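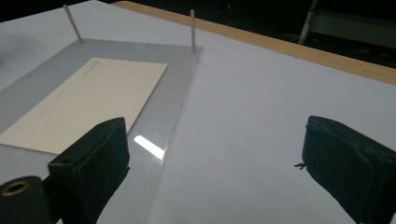

Home | Guides | Spares | Contact

Section 4: Fitting the shelf and setting it level

Right, you've got the side panels up and the back rail screwed on, so the worst of the Fanitz is behind you. I've put up more of these wall units than I'd like to admit (my sister has two, my mum has the tall one) and this is the bit where people rush. Put the kettle on first!

You'll need the small bag marked C, a pencil, a spirit level and a soft cloth. Leave the film on the shelf for now.

1. Pick your shelf height. The holes run up the inside of each panel, and I count from the bottom. I use hole 13 for paperbacks and hole 17 if I want room underneath for a lamp.

2. Mark the hole you want on both sides with a bit of pencil. Check it again from the other side of the room. I once had a shelf one hole out for a whole summer and blamed the floor.

3. Push a support into each marked hole until it stops. Thumb pressure is plenty. If one won't go in, have a look for dust in the hole and blow it out.

CAUTION: Don't tap the supports in with a hammer. The panel can split behind the hole where you won't see it, and then it's a new panel.

4. Peel the film off the shelf, starting at a corner and going slowly. Wipe both faces with a damp cloth and let them dry.

5. Tip the shelf in at an angle, back edge first, and lower the front on to the supports. It should sit down on all of them. If it rocks, lift it out again and push the supports home.

6. Lay the level across the middle. If the bubble is off, turn the foot under the low side a little at a time, and wait a moment between turns while everything settles.

7. Fit the front clips (also in bag C). They click. If yours doesn't click, it's upside down, and yes, I've done that too.

Note: older units sold under the Trista name use wider supports, and the ones in bag C will drop straight out of them. Ask for spares kit 3854 and say it's for a Trista.

Note: keep the shelf 400 mm clear of any radiator. Mine was closer than that for a winter and it bowed, and turning it over didn't help.

Leave it overnight before you load it up, then put the heavy books at the ends and the light stuff in the middle. Doors and hinges are in Section 5.

Written by Imogen Sedgwick, checked by Ustyna Stelmakh. Updated 2024-01-26.

© Iltine Home Storage | Contact the spares desk | Back to top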